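Sulline 906 portable recorder

Hire and loan stock, Hemar Music Centre

The Sulline 906 is a four-track cassette recorder with a built-in mixer, a carrying handle and a weight that makes you wonder about the handle. It records onto ordinary tapes, plays them back at two speeds and does very little else. People keep asking for it all the same, usually songwriters who own a perfectly good computer and are sick of looking at it.

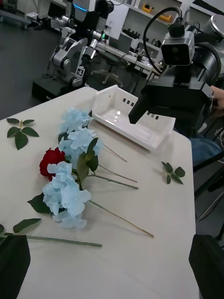
Issued by: Recording and Instruments Team, Hemar Music Centre

We hold two of these. Both have been serviced, with new belts and cleaned heads, and both hum slightly if you put them next to a fridge. The one with the scratched lid is the better machine. Ask for it by the scratch, as the asset labels came off years ago and we have stopped sticking them back on.

What you get in the bag: the recorder, its power supply, a battery pack, two blank tapes, a pair of closed headphones and a photocopy of the manual. Page 11 of the manual is missing. It covered noise reduction, and the short version is to leave the switch on unless you like hiss.

Sound

Warm, if you're being kind. Voice and acoustic guitar come out very well, piano comes out as though it were in the next room, and drums come out as an opinion about drums. The tracks bleed into each other a little at the loud end. Keep the needles below the red and you'll have a demo that sounds close and a bit worn at the edges, which people pay good money to fake. 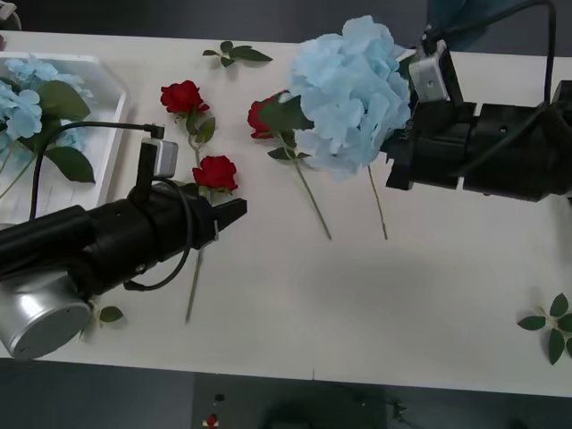
There are four inputs but only two will record at once, so a band will need to take turns or get on with one another. Each channel has level, pan, treble and bass. The pan knobs on the scratched machine turn a touch stiffly. Microphones aren't included - the Okonkwo dynamic pair is listed separately and suits it nicely.

Power

The battery pack gives up to 80 minutes of recording. Rewinding eats into that faster than you'd think, so do your second thoughts near a socket. Charge the pack overnight before taking it anywhere, and please use our charger. The one that comes with the Katora keyboard has the same plug and a different voltage. We have learned this once and would like that to be enough.

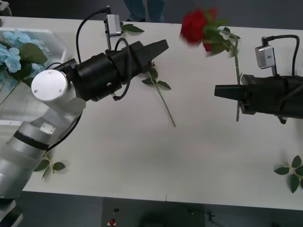 Two robot arms reaching towards each other over a white tabletop.

Hire terms

Loans are for two weeks, renewable if there's no queue. There is always a queue in November, when the song cycle students remember that they're song cycle students. The deposit is £175, returned when the machine comes back working and with both its ends attached to its middle. Tapes are yours to keep. If you leave one in the deck we'll hold it for a term, and we won't listen to it. 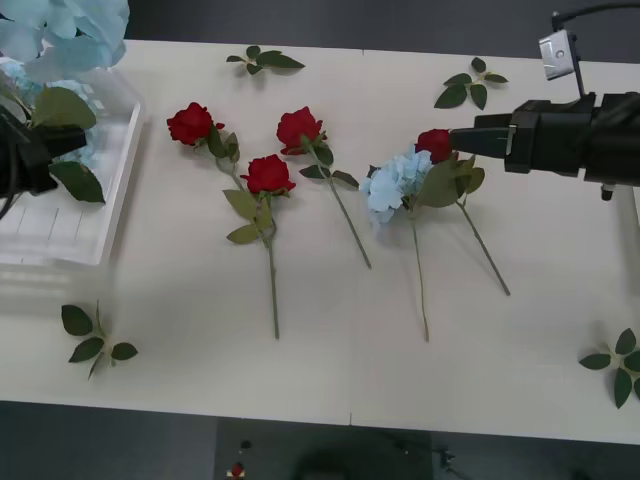 Page last changed: Jan 16, 2020

Getting your songs off the tape

The line outputs are phono sockets on the back. Run a stereo lead to any audio interface and play the mix across in real time, the old way, with a cup of tea. To keep the four tracks separate you'll need two passes and some patience lining them up, as the tape speed wanders a little. Clean the heads first. Cotton buds and fluid are at the issue desk, no charge, within reason.

Bookings go through the desk or the usual form. Put "906" in the box marked equipment, or you'll be given the reel-to-reel.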